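3.2 Storage condition and item layout

Each item set was held in an open bin of grey sheet metal. Metal was preferred to fabric or wicker for two reasons. It has no weave or folds in which a small item can lodge, and its plain grey surface gives a uniform background against which item color can be coded. The second point matters for the present study, as color was one of the four attributes entered into the retrieval model (Section 4.1).

The full inventory held 269 items drawn from households in Ondham and Irlow. Toys made up the larger share, and the remainder were small household items of the sort that drift into toy storage when a living room is cleared in a hurry. We did not remove these strays. Earlier work on domestic sorting has tended to use toys alone, and the resulting sets are more regular in size and outline than the contents of a real bin. Mixed sets were therefore treated as the default, and toy-only sets were used as a control.

Sets were assigned to one of two density conditions. In the sparse condition, the floor of the bin remained visible between items and no item was fully covered by another. In the dense condition, items were poured in until the floor could no longer be seen. Figure 2 shows a sparse set.

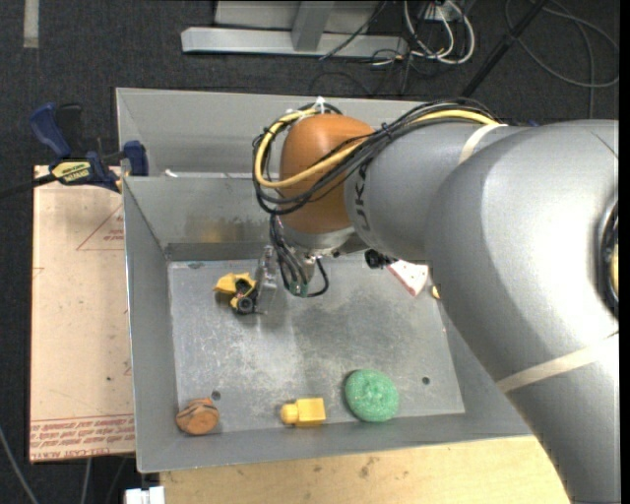 Figure 2. Mixed set in the sheet-metal bin, sparse condition. The yellow toy truck rests at a tilt near the back left of the bin floor.

Two properties of the sparse condition deserve comment. The first is resting pose. A wheeled toy is usually pictured by adults as standing on its wheels, and most labeling schemes assume this. In the bin it need not do so. The truck in Figure 2 is tilted, with a black wheel and its grey hub facing outward, and a person scanning for the familiar side profile would have to adjust for this. We coded resting pose as upright, tilted or inverted, and scored tilted items separately in all later analyses.

The second is shape ambiguity. Some items have a clear name and a clear outline, while others are more easily described than named. The white and red wedge-shaped object toward the back of the bin in Figure 2 belongs to the latter group, as does the rounded orange-brown object with dark stripes at the front left corner. Items of this kind were entered in the inventory by form and color only. Coders were told not to guess at a function, even when one seemed likely – a guess made at this stage would carry through to the naming task.

Inventory entries were made on the Hourani sheet, a one-page form with fields for color, outline, pose and position. Position was recorded by bin region (front or back, left or right) and not by measured distance. Two coders completed the form independently for every set, and agreement on region reached 94 percent. Most disagreements concerned items lying near the boundary between the front and back regions. These were settled by a third coder using the Mindis rule, under which an item is assigned to the region that holds the larger part of its base.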